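Störungsprotokoll Exposéportal Plerkside
Kategorie: Objektanzeigen / Bilderimport
Status: in Bearbeitung

Meldung: Seit der Umstellung im Juni werden Exposés aus Skiltico unvollständig übernommen. Beim Einfamilienhaus Amegashie fehlen Wohnfläche und Angaben zur Heizung, der Kaufpreis erscheint ohne Nebenkosten. Betroffen sind 20 Angebote.

Prüfung 1: Schnittstelle neu gestartet, Import wiederholt. Keine Änderung.

Prüfung 2: Feldzuordnung verglichen. Das Feld »Wohnfläche« wird von Prosgate mit Komma geliefert, das Portal erwartet einen Punkt. Zuordnung angepasst - die Wohnfläche wird seither korrekt angezeigt.

Prüfung 3: Beschreibungstexte mit mehr als 400 Zeichen werden weiterhin gekürzt. Vorgang an den Hersteller übergeben.
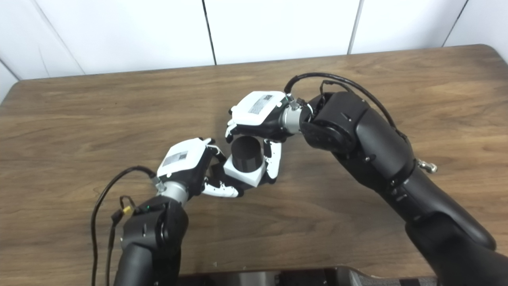

Anlage 1: Zwei Roboterhände mit schwarzem Zylinder auf weißem Sockel

Offen: Anzeige der Nebenkosten, Angaben zur Heizung, Textkürzung. Bis zur Behebung sind die Angaben im Portal manuell zu ergänzen. Die Sperre für neue Exposés bleibt bestehen. Nächste Rückmeldung nach Antwort des Herstellers.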